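How to apply for a small local bursary (and have a decent chance of getting it)

I've filled in a lot of bursary forms. Some were for me, back when I was at Cludlow College and permanently skint, and in the last few years far more have been for other people's teenagers, who turn up at my kitchen table with a laptop at four per cent and a deadline on Friday. So I've written down what I tell them.

I'm talking about the little awards here: the ones from parish trusts, local firms, old boys' clubs and so on. The big national scholarships are a different animal and they have proper guides of their own. The small ones usually have one page of instructions, written years ago, and a form that won't let you save halfway through.

Finding them

Start with your school or college office and ask for the list. There is nearly always a list! It may be a sheet of paper in a ring binder. After that try the library, your council's website and the website of any college you've applied to (look under "fees and funding", then keep scrolling). Ask your parents' employers as well. The Melalwood Bursary, which paid for my niece's tools, was on page six of a staff newsletter.

Do this in September if you can. Plenty of the forms don't open until after Christmas, but you'll want to know what's coming.

Read the rules with a pen in your hand

Print them out and underline three things: who can apply, what the money can be spent on, and what has to be sent with the form. If it says you must have lived in the parish for 2 years, they mean it, and a lovely essay won't get you round it. If you're borderline, ring them up. I rang the Căpraru Fund once to ask whether a part-time course counted and had a very nice chat with a man who told me it did, and that he wished more people would ask before they wrote themselves off.

Check the word limit too, and whether it's words or characters. I've been caught out by that one.

Get your paperwork together first

You'll probably need:
Your latest results or predicted grades
A letter or email offering you a place
Proof of address
A rough budget
The name and contact details of your referee

Scan everything once, give the files sensible names (surname, then what it is) and keep them all in one folder. You will use them again and again.

Ask your referee early

Give them three weeks if you possibly can. Send them the rules, your draft and a few lines reminding them what you did in their class or on their team. My old maths teacher, Iulian Coman, must have written dozens of these, and he used to say the students who sent him notes got a page and the others got a paragraph. It isn't favouritism, it's just hard to remember who did what two summers ago when you teach five classes.

Do send a thank-you afterwards, whether you win or not.

Writing the statement

Before you type a word, say your reason for applying out loud in one sentence. Then write that sentence down somewhere you can see it, big, and don't start the statement until you're happy with it. Mine for the Stidano Award was "I want to finish my course without dropping my Saturday lab session to work in a shop", and more or less everything else on the page came out of that.
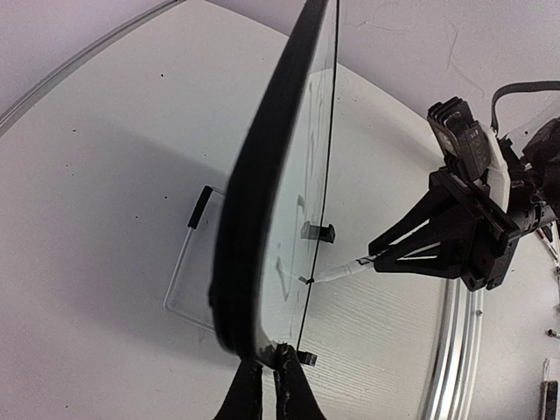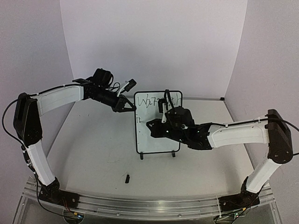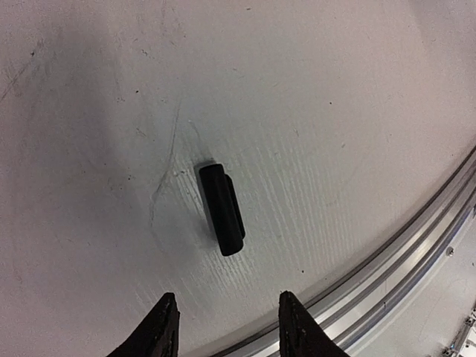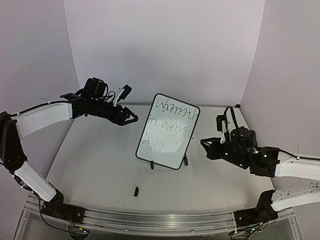

A black-framed whiteboard with three lines of marker pen on it.

Once you've got your sentence, build outwards. I do it in this order: what I'm studying and where, what I've done so far, what the money would pay for, and what happens next. Keep to things you did yourself. "I helped run the Year 9 science club for two terms" is worth more than half a page on how passionate you are about learning, and it's a lot easier to write.

Don't be shy about money. It's a bursary, they know you need it! You don't have to tell them every sad thing that has ever happened in your family, though. Say what's relevant, say it plainly and move on.

Then leave it overnight. Read it aloud the next day and you'll hear the bits that clunk. My friend Sum-yee Ho reads hers to the dog, but a patient sibling will do.

The budget

People skip this or put one round figure down, and I think it costs them. Put each thing on its own line with a price you've looked up. When I applied to Stidano mine came to £3,018 for the year, of which £138 was a lab coat, goggles and a calculator, and I was asked about that calculator at the interview. I could answer, too, as I'd priced it that morning.

If you've got other money coming in, show it. Being awarded part of what you asked for is quite normal, so mark the lines that matter most.

Sending it off

Type your answers in a separate document and paste them into the form at the end. Attach the files, open each one to make sure it's the right one, and take a copy of the finished form before you press the button. If it's going by post, get proof of postage.

I aim to have mine in 2 days early. Websites fall over on deadline day, and so do I.

If you get an interview

Most small awards don't bother, but if yours does it'll be ten or fifteen minutes with a few people who have your form in front of them. Reread it on the bus. They'll ask what you'd do with the money and how you'd manage without it, so have an answer to both. Wear something clean and comfortable, and take a bottle of water.

If it's a no, email and ask whether you can apply again next year. With Melalwood you can, and my niece got hers on the second go.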